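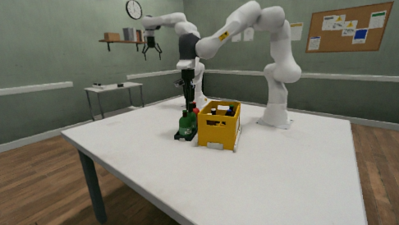 [rehab-nights] Re: Noise after lights out, what has worked for you?

Hi all,

I've been meaning to write this up for weeks and the message below finally pushed me into it, so get a coffee. It got long. I'm quoting the original first so it makes sense to anybody reading in digest mode.

On Monday the night lead at a small unit wrote:

> We're a residential rehab unit, mostly brain injury and stroke, and
> our last family survey came back with a lot of comments about sleep.
> Food was fine, therapy was fine, staff were lovely, and then page
> after page of "Dad can't sleep there." We do hourly checks for most
> people and we can't just stop. The doors are heavy and they bang.
> The linen cart squeaks. Management has offered us a little money and
> wants to spend it on earplugs and eye masks, and I have a feeling
> that's not where the problem is. Has anyone on the list worked
> through this? What did you change first? And did you have any luck
> getting day shift interested?
>
> Also, does anyone use white noise machines, and do they help or
> just add to it?

OK! So we're Brinis, the long-stay rehab side, and we had almost the same survey two years ago, right down to the doors. I'll go through your questions more or less in order, though I'm going to wander.

First, you're right about the earplugs. We have a drawer of them. Some patients love them and for those folks it's money well spent, but a lot of ours can't put them in with one good hand, a few find them upsetting, and one gentleman kept eating them (he was fine, but that was a phone call to family I didn't enjoy). I'd keep a box on hand and offer them. I wouldn't spend the grant on them.

What we did first was have one of us spend a night in an empty patient room. It was me. I got into bed at 10 with the door the way we normally leave it and a notepad, and I wrote down everything that woke me or kept me up. I thought I knew my own unit! I had no idea. The worst thing by a mile was the pedal bin in the hallway outside room 9, which I must have stepped on myself a thousand times. Lid goes up, lid comes down, clang, right at head height on the other side of the wall. Second was us. Talking. We're a friendly bunch and the station sits right where two hallways meet, so every word travels down both of them. I could hear a whole conversation over somebody's kitchen remodel at 2:40 in the morning and I could have told you the price of the backsplash.

Doors were third. We got soft closers put on, the Sturnotier ones, and I'll be straight with you, they were a mixed bag. They're wonderful on the regular bedroom doors. On the fire doors our facilities people wouldn't let us touch anything without the fire inspector signing off, and that dragged on all spring. Please ask about that before you order. We ordered first and had a stack of boxes under the desk for months. The quote for the bedrooms came in at $900 fitted, one hallway only, and we did the second hallway out of the following year's money.

The cart was the easy one. New wheels. There's a hardware place near us called Trịnh that let us bring the old caster in and match it, and our maintenance guy swapped all of them on a slow afternoon. If your cart is a rental, call the laundry company and complain, they'll often just send you a different one.

Now the checks. This is where I'd put most of your energy, and it costs nothing but meetings (so many meetings). We had hourly checks on nearly everybody, and when we sat down with the charts, a good chunk of those people had been put on hourly at admission and never looked at again. So now there's a line on the weekly team review that asks whether the night check level is still right. The doctor and the charge nurse both have to agree to any change, and if anyone has a fall or a seizure it goes back up that night, no debate. Plenty of our folks still have hourly checks and always will. I want to be clear on that in case a manager gets excited. But we moved a fair number to every 3 hours, and for those people it's a different night.

And then how you check matters too. We stopped opening the door all the way and flooding the bed with hallway light. Small flashlight, pointed at the floor, look for breathing, out. We practiced it on each other, which was a hoot. Soft shoes. Keys in the pocket with your hand around them. If you need to do a turn or a brief, bundle it with the meds or the blood sugar if the timing allows so the person is only bothered the one time.

White noise. We tried three Stillis units, the little bedside ones. My opinion, worth what you paid for it: good for people who already slept with a fan at home, annoying for nearly everybody else, and a bad idea for anyone who's disoriented at night. One lady thought it was raining in and kept getting up to shut the window. Ask the family what the bedroom at home sounded like. That question got us more useful stuff than any gadget did. We found out one man had slept with the radio on low for forty years! We gave him a radio. Done.

Day shift, oh boy. I don't have a magic answer. What got them on board was the therapists, because the therapists were the ones getting patients who fell asleep at the parallel bars. We started writing one line on the handoff for each person, slept well, slept badly, up a lot, and PT began moving the rough sleepers to later slots where they could. Once that was happening people started asking us why so-and-so had a bad night, and then they cared about the bin. The other thing that helped was getting the afternoon nap conversation going. We try to keep naps to 30 minutes for anyone who's struggling at night, and that is completely a day shift job, so they had to be in the room.

Things that flopped, so you can skip them:

The traffic light thing on the wall that goes red when it's loud. It went red when the ice machine ran. It went red when somebody coughed. We unplugged it.

Laminated "Shhh" signs. People stopped seeing them in a week, and one family found them rude.

Dimming the station lights on a timer. The timer is up in the ceiling somewhere and no one has the code, so for one whole winter we charted in the dark by 9:15. We have a switch now.

One more and then I'll quit. Alarms! Go through which pumps and bed alarms ring in the room and which ring at the station, and ask your biomed people what can be turned down safely. Don't fiddle with it yourselves. Ours came up on a Thursday night and went bed by bed, and it was a real eye opener for them too, they'd only ever been on the unit in daylight. I still have the sheet we used to log everything. It ran to 223 entries by the time we were through and it's ugly, but you're welcome to the blank version. Email me off list, attachments get stripped here.

I'd love to hear how others handle admissions that show up late in the evening. We still haven't cracked that one. The transport crews are great but they are LOUD, and the paperwork has to happen somewhere, and our somewhere is right outside the double room.

Good luck, and do the night in the bed if they'll let you. Bring your own pillow.

Night charge nurse, Brinis
(back on shift tonight, slow to answer until the weekend)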